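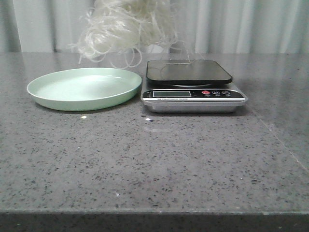

*Plate, scale, nest. The whole project, minus the grade.*

**Thread: Scale task for Robotics II, how are you scoring a tangle?**

**mudflap_tello** wrote:

Capstone for the Thursday section at Vollusthorpe. The assignment sheet says the arm has to move "a compliant, irregular load" from the plate to the scale and let go of it. Hernán Valderrama wrote the sheet, and I believe he wrote it while smiling.

Every other group picked a sponge. My group picked the white stringy stuff, which I've been calling the nest, on the theory that a harder object gets you a kinder grader. We're now 5 weeks into testing that theory.

Picking it up is fine. You could pick it up with a pair of bricks. Letting go is where it goes bad, because loose ends hang off the plate side and the back of the black platform, and the thing you released is still sort of attached to everything it has ever met. So how do you decide when it's on the scale? The sheet says "placed on the scale" and that's all it says.

We have 98 demos recorded and I'd like to stop relabeling them every time somebody has an opinion.

**kerfuffle** wrote:

You have a scale. It's a device that tells you how much is on it. I feel like the answer is in the picture.

**mudflap_tello** wrote:

Thank you. The number isn't in our logs. We'd have to read the display with a camera, and in the view we use for scoring the little LCD is a gray rectangle of nothing.

**kerfuffle** wrote:

Then get a load cell with a serial output and tape it under something. We did that for the Flollell meet last December. It took one evening and most of a roll of tape.

**oldgearbox** wrote:

Please don't tell people to do that. I judged at Flollell and I remember the tape.

Also, weight is a bad pass mark for this. A strand bridging from plate to scale holds some of the load up, and a gripper resting on the pile adds to it. You can get a lovely reading out of a complete mess. Score it the way a human would: fingers open, fingers clear of the load, bulk of the load on the platform, nothing but stray ends off it. Write it down, stick it to the wall, and relabel once.

**kerfuffle** wrote:

"Bulk of the load" according to whom? That's the same argument with more words in it.

**oldgearbox** wrote:

According to whoever's labeling. Have two people label the same batch without talking and see how often they disagree. If it's a lot, the rule is bad.

**pnut_irkix** wrote:

Different section, same sheet. We run the Irkix planner and we had a release problem that looked like yours. It was the retreat. We opened the fingers and went straight up, and anything draped over a finger came along for the ride. Now we open, back out level along the line we came in on, and lift once we're clear. Much less drama.

What does your wrist view look like before you go in? If you're coming over the plate at an angle you may be dragging ends across the rim before you've done anything.

**mudflap_tello** wrote:

We come in with the finger gap lined up on the plate. From the wrist camera, with the load sitting up on the scale and the tips at the near rim, it's this:

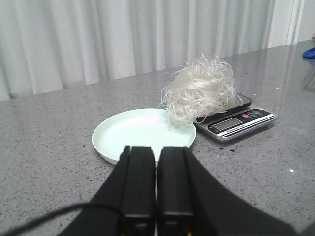
and from there the reset is supposed to be slide right, close, lift, put it back on the plate. Reset runs by itself overnight, in theory. In practice the fingers go in a bit low, the plate gets nudged, and every cycle after that is aimed at where the plate used to live. Last night's run logged 389 cycles. I haven't had the courage to look at how many of them involved a plate.

**pnut_irkix** wrote:

OK so your plate and scale are way too close together. Ends are hanging over the back rim with the load already on the scale. Move the plate left by a hand's width and half of your scoring question goes away.

**mudflap_tello** wrote:

The sheet fixes the spacing. I asked. Hernán said "adjacent means adjacent."

**pnut_irkix** wrote:

Of course he did.

**kerfuffle** wrote:

Glue the plate down.

**oldgearbox** wrote:

Don't glue the plate to somebody's countertop. A square of that rubbery shelf liner, trimmed so it doesn't stick out. And I'd raise your approach before anything else. You're right up on the rim there, and a plate that shallow doesn't need you to be that low.

Where does the cable go, by the way? It's arcing across the left side of your wrist view. If it moves around from run to run your policy is going to learn cable.

**mudflap_tello** wrote:

It has very possibly learned cable. I'll clip it back tonight and redo the first 4 demos to see if anything changes.

Draft rule, yell at me now or hold your peace:

- fingers open and not touching the load
- bulk of the load on the black platform
- strands over the edge are OK, strands still on the plate floor are not
- plate hasn't moved (this one is aspirational)

**oldgearbox** wrote:

Fine by me. Third one's good. I'd add a wait after release before you take the scoring picture, that stuff probably settles.

**kerfuffle** wrote:

Still think you should weigh it.

**pnut_irkix** wrote:

Does the plate rule apply to the reset too or only the scored half? Asking for my own group, we've got a mark on the counter in pencil and it keeps getting wiped off.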